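## The great soy sauce question, and other business from the supper club

Several of you have asked why the September supper ended at twenty to midnight when the invitation said ten. The short answer is rice. The long answer follows, and Lucrezia has asked me to keep it civil.

For anyone who missed it, we had decided to do Japanese. This was a change from our usual habit, which is to announce something daring in the spring and serve lasagne in the autumn. Ottavio Messina had been to a two-hour class in the room above the Costa bakery and came back with a certificate and a way of holding a knife that worried everybody. He was put in charge on the strength of it.

Rice for sushi has to be washed. It then has to be washed again. Ottavio's class had told him to keep going until the water ran clear, and he took this as a matter of personal honour. At half past six he was on his ninth bowl. Pramila Dubey, who has cooked rice every day of her adult life and had been asked to do the napkins, watched him from the doorway and said nothing at all for quite a long time. Then she said, "It's clean, Ottavio," and went back to the napkins.

The next trouble was fanning. You are meant to fan the rice while you fold in the vinegar, so that it cools and goes shiny. We had no fan. We had the parish map of Flesau, laminated, which Primo Parisi took down off the wall of the hall and waved with real commitment for a quarter of an hour. The map now smells of vinegar all down the eastern side. If you are planning a walk out that way, you have been warned.

By eight we had rice, fish, cucumber, and a queue.

A word about fish, as I have had two notes on the subject. Yes, it was all bought to be eaten raw, and yes, it came from Jorness in a proper cold box. The mackerel was cured. The prawns were cooked. The thing that looked like salmon was salmon. The thing that looked like a pencil case was Katia Parisi's omelette, which you are supposed to roll up in thin layers in a square pan, and which she made in a round one because that is the pan she owns. It tasted very good. I had four pieces and would have had a fifth if Primo had been looking the other way.
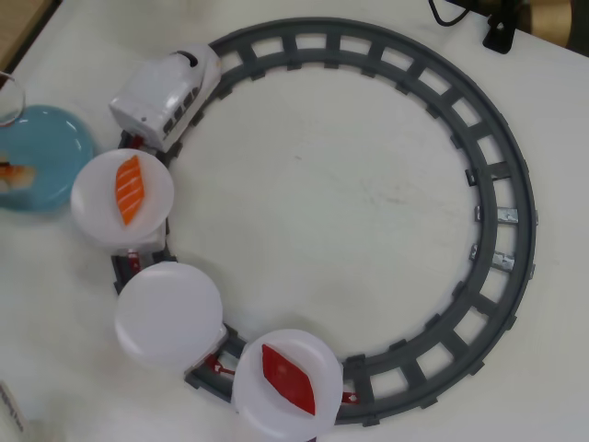
Rolling was where we lost the most time. The idea was that everyone would make their own, and Ottavio had laid out bamboo mats for the purpose, one between two. Lucrezia Cattaneo turned out six rolls in the time it took the rest of us to find the shiny side of the seaweed. (It goes face down. We had a show of hands on this and got it wrong.) My own first roll came undone from both ends at once. I ate it with a spoon, out of sight, behind the coats.

A few things we learned, for the benefit of the next lot:

- Wet your hands before you touch the rice. A small bowl of water with a splash of vinegar in it will do.
- Use less rice than seems decent. Then take a bit off.
- Leave a bare strip of seaweed at the far edge or it won't stick to itself.
- Wipe the knife between cuts. Ottavio was right about this and has mentioned it since.
- Wasabi is not guacamole. Those of you at the far table know who I mean, and I gather he can taste things again.

Now, soy sauce. It had been on the shopping list as "soy, 50", meaning fifty of those little plastic fish with the red caps. It was bought as "soy, 50p", and what arrived was a single bottle of something called Dalama All-Purpose Brown, which may be a gravy. I bear the buyer no ill will, partly because the buyer was me. Pramila drove home and came back with a proper bottle from her own cupboard, and I would like it put in writing that we owe her one. It has also been suggested that shopping lists should be typed in future, and I have agreed to this in principle.

The argument that followed was about where you dip. Ottavio's class had taught him fish side down, never the rice, because the rice drinks it up and falls apart in the dish. Primo held that a man should be able to dip his supper whichever way up he likes. This went on through the miso soup. Katia pointed out that Primo's dish by then contained more rice than his plate did, and things went a bit quiet at that end.

Pudding was meant to be green tea ice cream. It was vanilla. I'm told there was a moment in the shop.

We did, in spite of everything, have a very good evening. People who have sat at opposite ends of the hall for years were seen holding the same bamboo mat. There was one burnt pan, one lost earring (since found, in the pickled ginger) and a great deal of cucumber left over, most of which went home in Lucrezia's bag for her hens. The hens were pleased. Lucrezia says they ignored the seaweed.

Three bits of housekeeping before I let you go.

The hall would like its big saucepan back. It is the one with the dent and no lid. Somebody has it, and somebody is probably making jam in it at this very moment, and that's fine, but we need it for the soup lunch.

The vinegar map of Flesau is back on its hook. It is upside down. I have tried twice and it seems to want to be that way.

And next time. Pramila has offered to do a proper South Indian supper, on the single condition that she is in charge of the rice and Ottavio is in charge of the napkins. He has accepted, with what I thought was good grace, and has already asked whether there's a class. Names on the sheet by the tea urn, please, along with anything you can't eat. Last time somebody wrote "cold food" in that column, and I'm afraid we only noticed on the night.

We start at seven. I've been asked to put down a finishing time as well, so let's say ten.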